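Print this article
E-mail this to a friend

A cup, a marker and Knut Reuter's very strong feelings about pens

8/31/26 | Posted by the Dristeo desk

I came to talk to Knut Reuter about pens and I left an hour and a half later with ink on my sleeve, which he thought was hilarious. Knut used to run the back counter at Buschmann, the stationery shop in Umley (if you ever bought a refill there, he probably sold it to you, and he probably asked what you wanted it for). These days he sorts out other people's desks. He doesn't like the word organizer. "I throw away dead pens," he told me. "Put that down."

So I put it down. I'd written to him back in May because my own pen situation had gotten out of hand, two mugs and a drawer that wouldn't close, and I figured there had to be a trick to it. He laughed for quite a while when I said the word trick.

"There's a morning's work," he said. "You get a scrap pad, you sit down, you try every single one. If it skips, you give it a second go. If it skips again it's out. People want me to tell them about trays!"

The most he's ever pulled from one desk is 231. I made him repeat it. Ballpoints mostly, plenty of them giveaways, and a whole run of Virkar fineliners still in their wrappers that the owner had bought, lost and bought again. Of the whole haul, about 90 wrote properly, and Knut still thinks he was being generous with a few of those.

I asked what makes him keep one. He got very serious. He looks at the point first, then at the part where your fingers go, and then he holds it upright for a bit to see how it feels before he writes anything. He'll happily go on about the difference between a clear barrel and a solid one, and he is firmly on the side of clear. "You can see what you've got left. Why would you want that to be a surprise?"
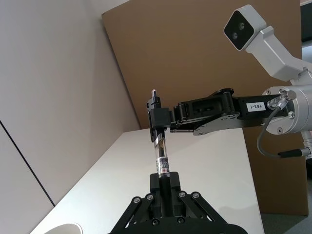

Henrik Frerichs takes the opposite line, and said so in a long e-mail when I mentioned I was doing this piece: a clear barrel makes you fuss, you start checking the level the way you check a gas gauge, and a decent pen ought to be used until it stops and then replaced without any drama. He also wanted it known that he's had the same refill going for most of a year.

I read this out to Knut over coffee and he put his hand over his eyes. "Most of a year! He isn't writing anything, then." They've been at this for a long time, apparently. I got the feeling both of them enjoy it a lot.

We moved on to markers, where I was hoping for some mercy, as markers are my weakness (I love the smell, I know, I know). Knut's view is that most people need far fewer than they own and that the cap matters more than the brand. Lost caps are how good markers die. He tells his clients to buy a color of cap they can spot from the doorway, and if the cap and the barrel don't match, so much the better. You'll hear it when it clicks. Push until you do.

And what do you keep them in? I had my notebook ready for this one, I was sure he'd name some lovely heavy thing with felt on the bottom.

"A paper cup," said Knut.

A paper cup! The kind you'd get coffee in. He likes that it holds a few and then starts to tip, so you can't cheat. Seven is his limit, and he'd be happier with fewer. When it gets grubby you take a new one. He's fine with a marker leaning in there by itself on a big white table, and he says a person who can live with that has pretty much finished the job. 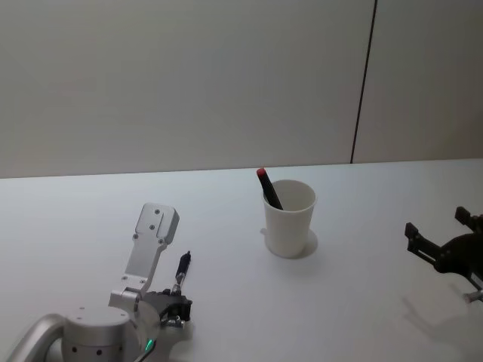

My next question was about guilt, because I do feel guilty throwing pens out, and I wanted to know if his clients did too. All the time, he said. There's always one from a hotel where something nice happened, or one that belonged to somebody's dad. Those go in a box with a lid and they're allowed to stay there, dried up or not. He has a box like that himself. He wouldn't tell me what's in it, though he did admit there's a Virkar from his first week at Buschmann and that it hasn't written since he spilled soup on it.

He doesn't charge for the first visit if you're in Umley, and he brings his own scrap pad. Bring out everything before he gets there, coat pockets included. The car too. I forgot the car, and he made me go back out for it.

My drawer closes now. I'm down to one mug, and Knut has seen it, and he says it's still a mug.

Print this article
E-mail this to a friend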